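Tarnix Deposition Organizer, reviewed after a busy season

I put off writing this one because I wanted a full trial's worth of use behind me before I said anything, and in a two-lawyer office that kind of trial doesn't come along every month. We had one in November, a left-turn crash at a light with three drivers all pointing at each other, and I ran the whole file through Tarnix from the first records request on.

Some background, for those of you who are new. I do plaintiff's injury work, I am not a computer person, and for years my deposition notes lived on yellow pads with sticky flags. I loved those pads. I still keep one in my bag! But when you are standing up in front of a jury and a witness says the light was yellow after swearing under oath that it was green, you need page and line right away, and flags fall off.

So, what does it do? You load your transcripts, mark the passages you care about, and give each one a tag (I use "speed," "signal," "phone" and so on). Then you can pull every passage under one tag across all your witnesses, side by side. My longest transcript ran 355 pages and it opened without any fuss. Search is quick, and it found "turn lane" even where the reporter had typed it as one word, a nice surprise.

The exhibit linking I like less. You have to attach each exhibit by hand, and if you renumber them the night before trial — and who doesn't — the old numbers stay on the printed outline until you rebuild it. I lost 2 hours to that on a Thursday night, and I was not gracious about it. The manual covers it in one line near the back.

Price is $400 a year for one seat, and a second seat costs the same again, with no discount for small shops. I used Bedby before this, and it was cheaper and prettier, but it couldn't print a cross outline I'd carry into a courtroom. Tarnix prints a plain one with wide margins, and I write all over mine.

Would I renew? Yes, and I already have. If you try only one case a year you can probably get by with your pads, and I'd tell you so over coffee.

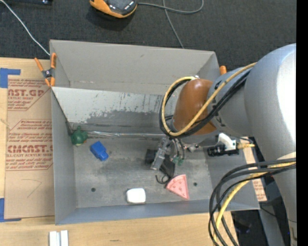 Nesrin Polat wrote in to say that the exhibit numbers can be refreshed from the print menu before the outline is built, and that her office does it every time as a matter of habit. She agrees with me on the price of the second seat, and she wishes the tags could be shared between cases, as she ends up typing the same ones over again for every new crash file.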